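The Bin in the Back Room

Every sorting job begins with somewhere to dump the stuff first. A feature on the least admired container in the building.

By Youssra Kamel

The first thing anyone shows you at Kastell is the wall of drawers. It is a very good wall. There are 900 drawers in it, each with a brass pull and a typed card, and when you slide one open the contents lie in rows like cutlery at a hotel. People gasp. One visitor last September asked if she could have her wedding pictures taken in front of it, and was told she'd need to ask the office.

I had come to write about the drawers. I spent two days with them and filled half a notebook, and then somebody needed a bar of a certain length and went off to a different room to get it. I followed, mostly to stretch my legs.

That was how I met the bin.

Kastell keeps parts for building sets, the big blocky kind that schools and museums use for bridges and towers. Pieces come home from loan in every condition and every possible order, which is to say none. The wall is where they end up. The bin is where they start, and where a good many of them stay for longer than the typed cards would like you to believe.

I have since become a bore on the subject of bins. I have opinions about corners. A square corner is the enemy of the human hand, and a small piece that gets into one will lie flat against both sides and wait for you to break a nail. A sloped side is kinder, and lets a piece be tipped up against it and pinched. The people who make plastic storage tubs for the home seem never to have lost anything in one. Their tubs have square corners, ribbed floors and a lid that fits only in the store.

Metal is another matter. Metal bins are loud. Drop a bar into one and the whole corridor knows you're tidying. On my second afternoon a man at the next bench asked me, very politely, whether I was nearly finished. I had put away four bars. But a metal floor lets you push things along it with the side of your hand, and it forgives being scraped, or at least it doesn't hold a grudge where you can see it.

Then there is the matter of the divider. I come from a family of divider people. My mother had one in the bread box. The theory is that if you split a container in two, you'll put one kind of thing on one side and another kind on the other, and peace will follow. In practice you get one side you use and one side you're saving. At Kastell the rule when I arrived was returned pieces in front, checked pieces in back, and it was written on a card. The card was in a drawer. It took us a while to find the drawer.

I asked whether the bin had a name, the way the shelving does. (The shelves are called Trunosau, after the firm that put them up, and the rolling carts are Cededaris, as in "Who's got the Cededari?") It doesn't. It is "the bin," or "in there," with a jerk of the head. The drawers cost 2,000 dollars to restore. I could find no record of what the bin cost, and I was made to feel that it was an odd thing to look up.

Long pieces are what it's best at. Short ones you can scoop. Long ones have a will of their own, and will cross over each other like drinking straws until pulling on one moves three. The trick, which I was taught twice, is to take whatever is lying on top, even if it's the wrong color, and keep going until the one you want is free. I found this very hard. I wanted the green one. I always went for the green one, and there was always a red one across it.

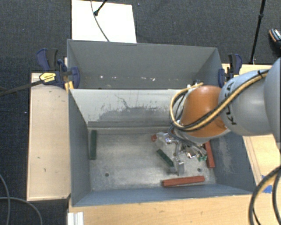

Red bars and green ones, waiting their turn in the front half of the bin. The divider has seen some use.

It's the wear that won me over, in the end. The drawer fronts are waxed twice a year and nobody is allowed to lean on them. The divider in the bin is scuffed, with a dark patch worn into the lower half and a thin scratch branching out above it that I spent one whole coffee break deciding was a river. I had got as far as naming the tributaries. The floor has gone streaky, with a dull shine near the middle, and I can't think of a single drawer I'd rather look at.

There's talk of replacing it. A supplier called Santoso has sent over a catalog with a page turned down, and on that page is a sorting tray with 600 compartments, or 800 if you buy the extension. I read it on the train home. Each compartment is the size of a matchbox. I tried to imagine putting a long bar in one and decided that whoever turned down the page had been thinking of buttons.

A decision is expected after Thu 1 April, when the spring loans come back and everything has to be tipped out somewhere. I have offered to come in and help. I've been told I can do the red ones.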